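Simard Hall, kitchen and serving area
Pre-opening check, regional food evening, February
Checked by: Sofia Andreadis. Second signature: Keegan Vachon

1. Cold store, main. Reading 2 °C at the door and at the back shelf. Pass.
2. Cold store, small. Reading 6 °C after loading. Comment: pork joints moved to the main store. Recheck before service.
3. Smoked and cured meats. Labels present, batch 1068 legible on all packs. Pass.
4. Raw and cooked boards kept apart. Pass.
5. Allergen cards. Walnut missing from the card for the pepper relish. Comment: supplier sheet from Avstead lists it. Card to be reprinted. 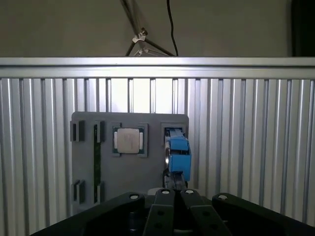

Laurier Lévesque asked whether the relish could stay on the table with a handwritten card, as the printer is across town and the guests arrive at 18:30. Accepted, provided the writing is in capitals and the card stands in front of the dish.

6. Hot holding. Two of the Nirach units reach temperature. The third trips its breaker — tagged and unplugged. Stew to be served in two batches.
7. Extension leads. One 3000 W lead found coiled under load. Uncoiled, no damage to the sheath.
8. Wine and plum brandy. Stored off the floor. Glass bin needed by the side door.
9. Hand basin. Soap present, towels nearly out.

Outstanding: items 2, 5 and 8. Kendra MacLeod to initial each one before the doors open.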